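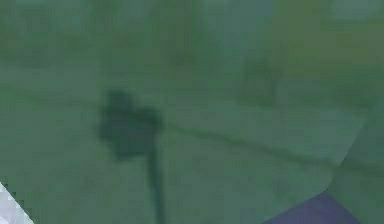 *Wrist view in the sim, green surface, dark stemmed blotch left of center.*

**Sim arm drives into the surface when the wrist view goes soft (thread moved from General)**

**sholroyd**

Posting the picture first because the last time I described this in words I got four answers about lighting.

Setup: simulated arm, wrist camera, pick task on a green surface. The policy was trained on clean renders from the same sim. The controller is the Lernia one with the stock safety layer. We stream the wrist view over the network to a second machine that runs the policy, and it sends targets back.

Fault: on run 34 the arm came down over the surface, kept going, and pushed into it until the solver blew up. Joint 4 went past its limit and the whole arm flew off. The safety layer didn't trip. I replayed the log and the pose estimate had locked on to something with a confidence well over the threshold, on a view where I can't tell what anything is.

It's only sim, so no damage. But the same policy and the same safety layer are supposed to go on the real arm in June, and I'm not signing that off yet.

Has anyone seen the stock layer pass a target like this?

Sandra Holroyd

**padlock_77**

What is the dark thing on the left? If that's your part, the estimate isn't crazy. It's the darkest shape on the green and it has a stem under it.

**sholroyd**

I don't know. Could be an object, could be a shadow on the surface. I've gone back and forth on it. The estimator picked it and was sure, and that's my complaint.

**grubscrew**

That's your video stream. Look at the blocks. You've got the encoder set to a low bitrate and it's mush by the time the policy gets it. Turn the bitrate up and close the ticket.

**mk_tolliver**

I don't agree with closing it. The bad picture is one problem. The arm acting on a bad picture is a different problem, and that one will come back with a dirty lens or a loose cable.

**grubscrew**

Sure, but garbage in. You can't make a pose estimator robust to everything. Fix the thing you can fix today.

**mk_tolliver**

I'm not asking the estimator to be robust. I'm asking for something to stop the arm when the estimator has no business being confident. A sharpness check on the incoming view takes an afternoon.

**dunlin**

We run a check like that on the Vermeulen cell. Two warnings from experience:

- Plain surfaces score as blurry even when they're in focus. A big flat green area will trip it all day. Run the check on a patch that always has an edge in it, such as your own gripper fingers if they stay in view.
- Don't make it a single-shot stop. We use 10 bad views in a row, then hold position.

**sholroyd**

Fingers might be a problem. I can't point to them in this one. There's a dark blue wedge at the bottom, right of center, with a clean sloping top edge, and I'm not certain what it belongs to. It's the only edge in there I'd trust.

**padlock_77**

That edge bothers me though. If the whole stream was mush, why is the wedge crisper than the rest?

**grubscrew**

Contrast. Blue against green survives compression. Soft green on green doesn't.

**padlock_77**

Or it's very close to the camera and the renderer has depth of field turned on. Or the green texture is loading at a low resolution. I had that with Bremix scenes. Come in close and the surface is a handful of smeared texels. Check the raw render before it goes through the encoder, then you'll know which machine to blame.

**sholroyd**

Fair. I was only saving the decoded side. Will set it to dump both.

**ferrous_wheel**

Sandra, what does the stock layer look at? On ours it's joint limits, speed, and a workspace box. If the bottom of the box is below the surface it will happily let you drive through the surface. It doesn't know a surface is there.

**sholroyd**

Same here I think. Checking.

**sholroyd**

Update, 4 pm.

Dumped both sides and repeated the run with the same seed. The raw render is soft too, so it's not all the encoder. The encoder adds the blocks on top. padlock_77 was right about the texture: it was stuck at its lowest level. Setting the level by hand fixed the raw side. Raising the bitrate fixed most of the rest.

And ferrous_wheel was right about the box. Its floor was set 34 mm under the surface. It was copied from the old Trovovitz config, where the table sat lower. So the layer did what it was told.

**grubscrew**

So, bitrate. I'll take half.

**mk_tolliver**

And now the picture is good and the arm still has no check on the picture. Please don't ship it like that.

**sholroyd**

Not planning to. Changes going in:

1. Box floor raised to 2 mm above the surface, read from the scene file instead of typed in.
2. Contact force limit on the wrist, hold on trip.
3. View check along the lines dunlin gave, on a fixed patch. I still need to find the patch.
4. Estimator confidence no longer allowed to clear a hold by itself.

I ran 1025 episodes overnight with 1 and 2 only, bad texture put back on purpose. No solver blowups. It stopped on the force limit twice, and I'm looking at both, since the floor should have caught those first.

**ferrous_wheel**

Check whether the box applies to the tool tip or the flange. Ours was the flange. Anything mounted below it isn't covered.

**sholroyd**

It's the flange. Fixing that now. Leaving the thread open until the view check is in.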